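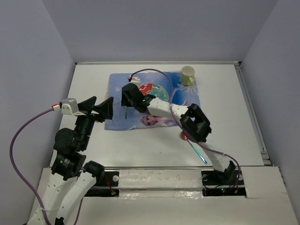

Ostapchuk's objection to the first version of these notes was that they treated a screening test and a diagnostic test as one and the same, and that every error in the worked figures came from that. The notes have been rewritten on that footing. Students who kept the September copy should discard section 2 of it.

Screening and Test Accuracy: Notes for Session 4

1. Terms

A screening test is offered to people who have no symptoms of the disease in question. A diagnostic test is carried out when there is already a reason to suspect it, either because of symptoms or because a screening test has come back positive. The same laboratory method may serve in both roles. Its sensitivity and specificity may differ between the two, as the people tested are at different stages of disease.

Sensitivity: the proportion of people with the disease who test positive.
Specificity: the proportion of people without the disease who test negative.
Positive predictive value (PPV): the proportion of positive results that are correct.
Negative predictive value (NPV): the proportion of negative results that are correct.
Prevalence: the proportion of the tested group who have the disease at the time of testing.

The first two are calculated within the diseased and the healthy groups separately. The predictive values are calculated across both groups and move with prevalence, even when the test itself is unchanged. This is the point most often lost in written answers.

2. Worked case: the Vumcombe clinic

The Vumcombe exercise uses a referral clinic where 200 patients with symptoms were tested. Of these, 50 had the disease on biopsy. The test was positive in 45 of the 50 and in 15 of the remaining 150.

Sensitivity = 45/50 = 90 per cent
Specificity = 135/150 = 90 per cent
PPV = 45/60 = 75 per cent
NPV = 135/140 = 96.4 per cent

Prevalence in this group is 25 per cent. Three positive results in four are correct.

3. The same test used for screening

Suppose the test is now offered to 700 people without symptoms, of whom 7 have the disease. Prevalence is 1 per cent. Assume for the moment that sensitivity and specificity both stay at 90 per cent. The expected numbers are then as follows.

True positives: 6.3
False negatives: 0.7
False positives: 69.3
True negatives: 623.7

PPV = 6.3/75.6 = 8.3 per cent
NPV = 623.7/624.4 = 99.9 per cent

Expected values need not be whole numbers and should not be rounded before the final step. For each correct positive there are eleven false ones. All of these people would be called back, and some would go on to have a biopsy they did not need.

4. Two-stage testing

A second test given only to those positive on the first will reduce the number of false positives. It will also lose some true cases, so the sensitivity of the pair can be no higher than that of the first test alone. If the errors of the two tests are independent, the combined sensitivity is the product of the two sensitivities. Independence is seldom a safe assumption where both tests respond to the same feature, for example inflammation. The Turcotte exercise (problem sheet 302) asks for the calculation with and without it.

5. Overdiagnosis

A false positive is a positive result in a person who does not have the disease. An overdiagnosed case is a person who does have the disease, correctly found, in whom it would never have caused symptoms or death. The two must be kept apart. A more specific test lowers the first and may leave the second untouched.

Overdiagnosis can't be observed in a single patient who has been treated. It is estimated by comparing the number of cases found in a screened group with the number in a similar unscreened group, followed for long enough that early detection alone no longer explains the gap. Short follow-up makes the estimate too high.

6. Lead time and length bias

Lead time is the interval between detection by screening and the point at which symptoms would have led to diagnosis. Survival measured from diagnosis is lengthened by this interval even if the date of death does not change. Length bias arises because slow-growing disease spends longer in the detectable stage and is more likely to be picked up at any one round of screening. For both reasons, survival from diagnosis is a poor measure of benefit. Use deaths from the disease in everyone invited, whether or not they attended.

Before the next session

Read the Burkon and Mulero case sheets and complete problem sheet 302, questions 1 to 6. Show the two-by-two table for each answer. Question 5 gives specificity as a range; work it at both ends.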